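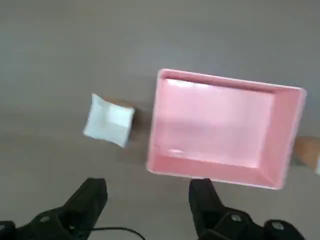

A shallow plastic tray of the open kind

Sorting and keeping household papers: a guide for residents

Posted in: Home & Money > How-to guides
By Talha Rajput, Resident Services, Clandville
Updated January
14 comments | 397 shares

The Resident Services desk in Clandville is asked more often about lost papers than about any other household matter. A missing insurance letter can hold up a claim for weeks, and a mislaid tenancy agreement can make a simple question hard to settle. This guide sets out a method for bringing household papers into order and keeping them there. It was first written for tenants of the Dogar building and has been revised for general use.

What is needed

An open tray, a box file with dividers, a pen, plain labels and a bag for waste paper are enough. Residents who already own a filing drawer may use it in place of the box file. A shredder is useful but need not be bought for the purpose, as the desk has one that may be used free of charge on Friday mornings.

Step one: gather everything

Collect all papers from every room before sorting any of them. Kitchen drawers, coat pockets, bags and the space beside the telephone should all be checked. Unopened post should be opened at this stage and the envelopes put straight into the waste bag, unless a postmark may be needed as proof of a date.

Papers belonging to other members of the household should be set aside in their own pile and left for the person concerned.

Step two: make a first sort

Work through the papers once, quickly, without reading them in full. Each sheet goes into one of four piles:

Act — bills to be paid, forms to be filled in, letters that call for a reply.
Keep — agreements, certificates, policies, payslips and tax papers.
Check — anything that cannot be placed at a glance.
Discard — leaflets, old offers and duplicate copies.

The Act pile goes into the open tray. The tray should stand where it will be seen every day, and nothing else should be put in it.

Step three: file the Keep pile

Label the dividers before filing. Most households will manage with Home, Money, Work, Health, Vehicle and Family. Within each section the newest paper goes to the front. Staples may stay in, but paper clips should be removed, as they catch on neighbouring sheets and pull them out of place.

Birth and marriage certificates, passports and wills should be kept together in a separate envelope. Write on the front what it contains, and tell one trusted person where it is kept.
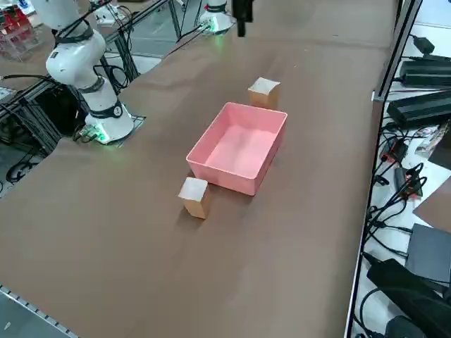
What should be done with a bill that has been paid but may later be questioned?
Write the date and method of payment on the bill and file it under Money until the next statement shows the payment as received.

Step four: deal with the Check pile

Read each paper in this pile properly. Many will turn out to be notices that have been replaced by a later letter, and the older copy may then go. Where the sender is unclear, use a telephone number found on an earlier letter or on the sender's own website — never one given only on the doubtful letter itself.

Step five: dispose of papers safely

Any sheet showing an account number, a signature or a date of birth should be shredded. Where no shredder is to hand, tear the sheet through the numbers and put the pieces in separate bags. The desk's machine takes up to 200 sheets in one visit. Residents with more should ask for a longer appointment.

How long to keep papers

Agreements should be kept while they are in force and for some years afterwards. Guarantees may go when they run out or when the item is disposed of. Rules on tax papers differ between employed and self-employed people, and the tax office should be asked where there is doubt.

Keeping the system going

Set aside a fixed time each week to empty the tray. A quarter of an hour is enough for most households. The box file should be looked through once a year, and January is a convenient month for this.

Printed labels and a one-page summary can be collected from Uzma Dogar at the front desk. Please quote leaflet number 842.

Tags: paperwork, filing, home records, residents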